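쿠키 안내: 이 사이트는 로그인 유지와 이용 통계를 위해 쿠키를 사용합니다. 계속 이용하시면 쿠키 사용에 동의하시는 것으로 간주됩니다. [동의] [설정 변경]

제목: 청소용품 진열대 가격 불일치 및 1+1 행사 미적용
매장: Trellano점
시스템: Nestoton 매장관리 (가격·행사 모듈)
접수자: Noemí Jaramillo (생활용품 담당)
처리: Heditel 매장지원팀
접수일: 2021년 6월 17일
우선순위: 보통
상태: 해결됨

[증상]
바닥 세정제 진열대에서 두 가지 문제가 있습니다.

1) 라벨에 BUY 1 GET 1 FREE라고 인쇄된 Bactin 바닥 세정제를 계산대에서 찍으면 행사가 적용되지 않고 두 병 값이 그대로 청구됩니다. 오전에 손님 문의가 있어서 알게 되었고, 차액은 수기로 환불 처리했습니다.

2) 같은 진열대의 주황색 Bactin 병은 스티커 색이 섞여 있습니다. 노란색이 붙은 것과 파란색이 붙은 것이 같은 줄에 있는데, 매장 직원도 어느 쪽이 현재 가격 기준인지 모릅니다. 계산대에서는 둘 다 같은 금액으로 나옵니다.

Lizol 제품은 찍어 본 것은 모두 정상입니다.

[접수자가 이미 해 본 것]
- 계산대 재시작: 변화 없음
- 다른 계산대에서 스캔: 동일
- 바코드 번호 수동 입력: 동일
- 가격표 다시 출력: 정상 출력되나 행사 문구가 빠져 있음

[처리 기록]

09:40 Heditel
접수 확인했습니다. 행사가 본사 서버에 등록되어 있는지부터 보겠습니다. 그동안 해당 상품은 계산대에서 수동 할인 코드 50번으로 처리해 주십시오. 영수증에 "행사 수동"이라고 찍히면 정상입니다.

10:15 Heditel
본사 서버에는 행사가 등록되어 있습니다. 적용 매장 목록에 Guimarães점은 있고 Trellano점은 없습니다. 4월에 매장 그룹을 나누면서 Trellano점이 그룹 6에서 그룹 3으로 옮겨졌는데, 행사는 그룹 6에만 걸려 있습니다. 목록에 그룹 3을 추가하겠습니다.

10:32 Noemí Jaramillo
수동 할인 코드는 잘 됩니다. 다만 한 병만 사는 경우에도 코드가 먹힙니다. 계산 담당에게 두 병일 때만 쓰라고 전달했습니다.

10:50 Heditel
맞습니다. 그 코드에는 수량 조건이 없습니다. 행사 복구 후에는 사용을 중지해 주십시오. 그룹 3 추가 완료했고, 다음 동기화는 11시입니다.

11:08 Noemí Jaramillo
동기화 후에도 그대로입니다. 계산대 화면에 행사 표시가 없습니다.

11:20 Heditel
매장 서버 로그에서 동기화 오류 5번이 확인됩니다. 행사 파일은 받았으나 예전 파일이 잠겨 있어 덮어쓰지 못했습니다. 원격으로 행사 서비스를 중지하고 예전 파일을 지운 뒤 다시 시작하겠습니다. 그동안 가격표 출력이 잠시 안 됩니다. 판매는 가능합니다.

11:37 Heditel
서비스 재시작 완료. 두 병을 같이 찍어 봐 주십시오. 한 병씩 따로 계산하는 경우도 확인 부탁드립니다.

11:45 Noemí Jaramillo
두 병을 찍으면 한 병 값이 빠집니다. 한 병만 찍으면 정가입니다. 두 계산대 모두 같습니다. 가격표도 행사 문구까지 나옵니다. 1번은 해결된 것 같습니다.

13:10 Heditel
2번 스티커 건입니다. 시스템에는 스티커 색상 항목이 없어서 저희 쪽에서 구분할 수 없습니다. 매장에서 붙인 것인지 납품처에서 붙여 온 것인지 확인이 필요합니다. 해당 진열대 사진을 올려 주십시오.

13:26 Noemí Jaramillo
첨부합니다. 가운데 선반의 주황색 병을 봐 주세요.
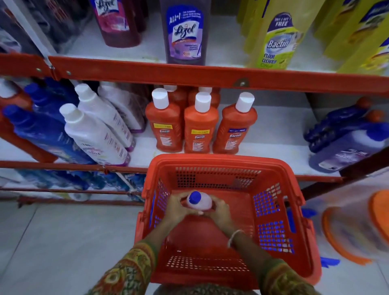 첨부 1. 바닥 세정제 진열대. 앞줄 주황색 Bactin 중 오른쪽 병만 파란 스티커.

13:41 Heditel
확인했습니다. 앞줄 왼쪽과 가운데는 노란색이네요. 스티커가 로고 위쪽에 있는 병의 바코드와 파란 스티커 병의 바코드를 각각 찍어서 번호를 알려 주십시오. 번호가 다르면 별도 상품으로 등록해야 합니다.

14:05 Noemí Jaramillo
두 번호가 같습니다. 입고 담당에게 물어보니 스티커는 납품 때부터 붙어 있었고, 파란색은 나중에 들어온 상자에서 나왔다고 합니다. 매장에서 따로 붙인 것은 없습니다.

14:18 Heditel
그렇다면 상품 마스터는 수정할 필요가 없습니다. 가격은 선반 가격표를 기준으로 안내해 주십시오. 스티커의 의미는 납품처에 문의하셔야 합니다.

14:30 Noemí Jaramillo
알겠습니다. 납품처에는 제가 메일을 보내겠습니다. 수동 할인 코드는 계산대에서 사용 중지했습니다. 티켓 닫아도 됩니다.

[원인]
매장 그룹 변경 후 행사 적용 대상 누락. 매장 서버의 행사 파일 잠김으로 1차 동기화 실패.

[조치]
그룹 3을 행사 대상에 추가, 행사 서비스 재시작, 가격표 재출력. 스티커 건은 시스템 오류 아님.

[후속]
그룹 3으로 옮겨진 다른 매장의 행사 목록 점검은 Heditel에서 별도 티켓으로 진행.

14:36 상태 변경: 처리 중 → 해결됨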